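Open day talk, Varkel simulation group
Speaker notes, Siamak Sharifi. 14 January 2026

1. Before starting

Microphone on. Door to the corridor closed. Check that the viewer window is on the large screen and the log is on the laptop. Homa Ghaffari runs the keyboard. I talk.

2. Opening (short)

Welcome to Clakham. The visit has two parts: this talk, then the hardware hall with Behrouz Ahmadpour. Everything in this part is simulated. Ask who has used a physics engine before and skip the first half of section 3 if most hands go up.

3. The two-arm cell

Two arms, one at each end of a shared table. Each has its own base and its own controller process. The simulator, Skisimum, steps both controllers on the same clock, so a run can be replayed exactly from its seed.

Point out the starting state. Both grippers are low and empty, with the upright black box between them. The blue book lies flat near the front edge. The short tan cylinder and the thin cream block are to the right of it. Mention the small black device on the crossbar over the table, then move on.

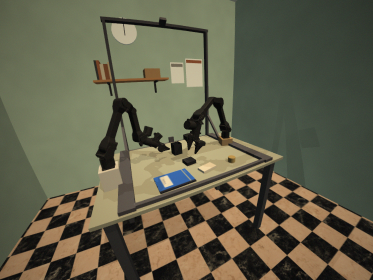

4. Running the demo

Homa starts seed 38. Say nothing until both arms have moved. The task is to clear the upright box without either arm entering the other's reserved volume. Reserved volumes are recomputed every 87 milliseconds. If the planner stalls, Homa resets and loads seed 568. Do not debug on stage.

5. Results slide

1632 runs since November. Failures fall into two groups: grasp slip, and a timeout while one arm waits for the other. Timeouts are the larger group. Give the definition of a timeout before showing the chart. In the rehearsal Mahtab Pakzad had to ask for it.

6. Likely questions

Does it transfer to hardware? Partly. Contact friction is the weak point. Refer details to Behrouz.
Why two arms? Reach, and handing over flat objects.
Is the code available? The planner, yes, on request. The scene files, not yet.

7. Close

Hall visit starts at the side stairs. Safety glasses are in the tray by the door.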